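Against the Baby Name Countdown

The actress had the baby in May. I know this because Flirer, the gossip app I keep on my phone for what I describe to friends as professional reasons, told me so at six in the morning, and then told me again at lunch in case I had gotten over it. The baby is a girl. The baby is healthy. The baby, at the time of that first alert, did not have a name that anyone was prepared to share, and so the waiting began.

It lasted 22 days. I have had entire jobs that were less eventful. Flirer put a little clock in the corner of the screen, counting upward, and under the clock was a poll, and under the poll was an ad for a stroller that costs more than my first car. You could vote for a flower name, a family name, a place name or "something unusual." I voted for the family name. I would like to say I did it ironically, but I went back on Wednesday to see how it was doing.

I have no quarrel with people being curious about babies. My grandmother read the birth announcements in the Preninville paper every week with a pencil in her hand, and she had firm views on the parents of every child listed. She once crossed out a middle name. What she did not do was form those views three weeks before the announcement ran and then argue with strangers about them until midnight. She had a garden to see to.

The difference, I think, is that the announcement used to be the event. A couple had a baby, they told you what it was called, you said "how lovely" or "how brave," and everyone went in to eat. Now the announcement is the last episode of a long season, and by the time it airs the audience has already decided it could have been written better. When the actress finally posted the name, a perfectly pleasant two-syllable name that you would be happy to hear called across a playground, the general feeling was one of disappointment. People had wanted Işık. There had been a strong late push for Işık, which means "light" in Turkish, after somebody spotted her on vacation in Istanbul and put two and two together to make a daughter. It's a beautiful name. It was never on the table, as far as any of us know, and there are grown adults who will carry that loss into the fall.

I read 150 comments under the announcement before I made myself stop. One person wrote that she was "hurt." Another said the couple had "gone in a safe direction," as if they were launching a sedan. Several pointed out that the initials spelled something rude if you included a confirmation name the child does not have. My favorite simply said "I called this," and was followed by a long dispute over whether he had.

The usual defense of all this is that famous people ask for it. And some do. The couple in question sold the first photographs to a magazine, wore matching robes in them, and thanked a robe company by name. I am not going to weep for their privacy. If you let a photographer into the nursery, you can't be shocked when the public has notes about the curtains. But the baby did not sign for the robes. The baby is eight pounds of person whose first act in the world was to let a lot of people down over a spelling.

There is also the question of what it does to the rest of us, by which I mean my cousin. She had a son this spring and decided to keep his name quiet until the shower, which was held after the birth because he came early and in a hurry. By then the family group chat had gone the full Flirer. There was a poll. There was an uncle doing odds. When she told us the name there was a small, terrible pause while everybody checked it against what they had picked, and I watched her see it. I had picked something too. I said "how lovely" one beat late, and I have been sending that child expensive books ever since.

So here is my modest proposal to the entertainment press, which I offer knowing that it will be ignored between a stroller ad and a quiz. Report the birth. Report the name when there is one. In the time between, go and find something else to cover. A singer's divorce has lawyers in it, who at least are paid to be argued with. The Kumance film festival handed out 8 prizes this year and I could find a full list of the winners in exactly one place, at the bottom, beneath a gallery of 222 celebrity babies ranked by how surprised I would be at what they are called. I was surprised by four of them. I looked at all 222, and it took me through most of a pot of coffee.

I deleted Flirer after that, and I felt very clean for an afternoon. Then a friend texted to say that the drummer and his wife were expecting, twins apparently, and did I think they would go with matching initials. I said it was none of our business. I said children are not a guessing game. Then I said they would obviously match, he's a drummer, and she said that was what she thought too.

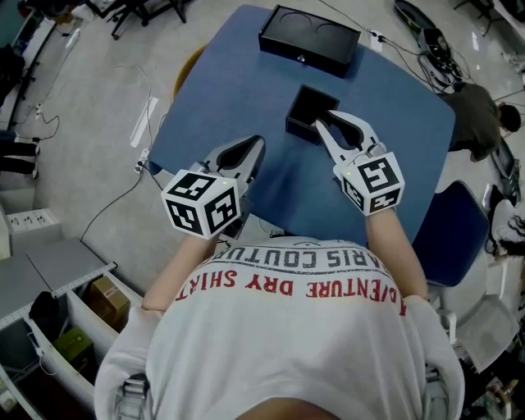

More in Opinion

Red carpet interviews should be shorter, and so should the carpet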